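Rurkgate Gallery: Two Months With the Grela Tabletop Kit

By Raed Abu Hammour

I've had the Grela arm clamped to my bench since January, and people keep asking me for pictures, so I finally made a page. The short version is that I like it a lot, I have a few gripes, and I still haven't gotten around to the fancy software stuff.
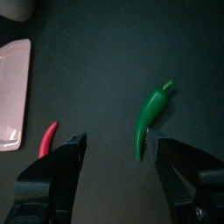

Produce is where I've spent most of my time with it. I know, I know, the brochure is all cubes and bottle caps, but cubes get old fast! A chili pepper is a much better test if you ask me. It's curved, it tapers, the surface is smooth and shiny, and it's fatter at one end than the other, so where you grab it really matters. My favorite pair for this is a green one and a red one. I use the pink tray as the drop-off spot, mostly so I have a target that's easy to tell apart from my dark tabletop.

A bit about what you get. Rurkgate sells the kit in 2 versions, and mine is the bigger one with the two-finger gripper and the wrist camera already mounted. (You can add the camera to the smaller version later, but you'd have to run the cable yourself, and having looked at how mine is routed, I'd pay the extra.) It took me one long evening to put together. The manual is decent up to the page on the wrist joint, where the drawing is of the old bracket and you're on your own. I wrote to Ulorberg, the shop I bought it from, and they sent me the corrected page the next morning.

The gripper is the part I'd brag about. The fingers open nice and wide, so you don't have to line up perfectly before you come down on something, and the wrist view lets you see both fingertips while you're doing it. I leave that view up on my second monitor all the time now. What I don't love is the grip force setting. It goes from 1 to 8, and 1 through 3 feel exactly the same to me. I do everything on 4.

I kept a tally for one weekend, picking up peppers and putting them down in the tray, and got 73 good ones before I had to re-zero the wrist. The misses were nearly all at the skinny end. If I go for the shoulder, just under the stem, it's pretty dependable. Mbwambo, the free control program that comes with the kit, has a "favor the wide end" checkbox buried under the advanced tab, and I wish I'd found it in the first week!

Things I'd fix: the power switch is on the back where I can't reach it, the fan whines, and the start-up chime can't be turned off (my dog hates it). The clamp is great, though. It hasn't budged once.

Rurkgate says the finger joints are good for 3000 cycles before you should check the screws. I'm nowhere near that, but I've snugged mine up once already and I'd tell you to do the same after the first week or so.

Next up I want to try garlic, and maybe grapes if I'm feeling brave. If you own a Grela and you've got a force setting that works on soft fruit, please leave it in the comments. Same goes for anyone who's figured out the chime.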